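# The Drindach Book Room: Project Report

**Hui-mei Mak and Pak-hei Cheung**
September 19, 2022

## 1. Why we chose this subject

Our task was to study one small place in the town where old books are kept and passed on. We chose the book room in Drindach, behind the music school. It receives donated books, sells most of them for a low price, and keeps back the ones which may be valuable. We wanted to learn how the staff decide which book belongs to which group, and what happens with a book after that.

The work began in March. We visited the room on 4 afternoons and were allowed to sit at the sorting table and help. Pak-hei wrote the notes, and I made the tables and most of this text.

## 2. How the donations are sorted

Each box is opened at the table and every book is looked at by one person. First the person checks the condition: loose pages, damp, writing in the margins, a missing jacket. Then he or she opens the page behind the title page, where the year and the printing are usually given. If it says only a later printing, the book goes to the sale shelf. If the printing is not clear, a slip of yellow paper is put inside and the book waits for Mr Tsai, who comes once a week.

During our visits we recorded 102 books. Of these, 30 received a yellow slip, and after Mr Tsai had looked at them only 5 were kept back. The others went to the sale shelf at the usual price. We had expected a bigger number, but Mr Tsai told us that it was a rather good month.

The most interesting of the five was a children's novel, *The Lamp at Vuretti*, with the author's signature and a short greeting to a girl called Inez. Nobody in the room knew the family. The donor had left the box at the door in the morning with no name on it.
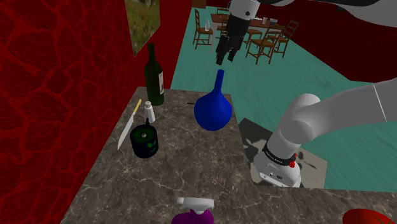
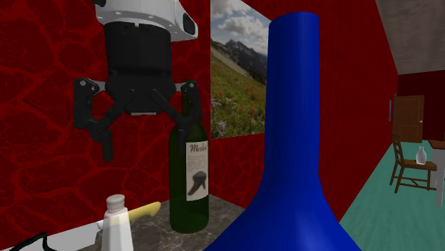 The question of the signature took us the longest time. A signed copy can be worth much more than an unsigned one, so it is important to know if the writing is real. Mr Tsai compared it with two letters by the same author, which are printed in a catalogue from the Varavero library. He looked at the slope of the letters and at the way the capital V is made, and he was satisfied. He also explained to us why a book like this should not be opened flat. The cover and the pages are joined along a narrow fold, and if the fold is pressed down many times it becomes weak and then it splits. He asked us to think of the book as a jaw which must only open halfway. The boards of the book should stand at an angle, and something soft should be under each of them.

## 3. What happens with a kept book

A kept book is wrapped in plain paper and written into the register with its title, year, condition and the day it arrived. It is then offered to a dealer or sold at the autumn book evening. *The Lamp at Vuretti* is still in the cupboard. The library in Varavero has asked if it may show the book first, and the book room will answer after its next meeting.

## 4. Difficulties

Our numbers are small and come from one season only. We also did not record the language of each book, which was a mistake, as many of the older ones were not in English and these were often the hardest to date. In two cases our notes do not agree about the condition, and we have used Pak-hei's note, as he had the book in his hands.

## 5. Further work

We would like to go back after the book evening and find out the prices of the five kept books. Mr Tsai has agreed to let us copy the register for that period, but without the names of the buyers.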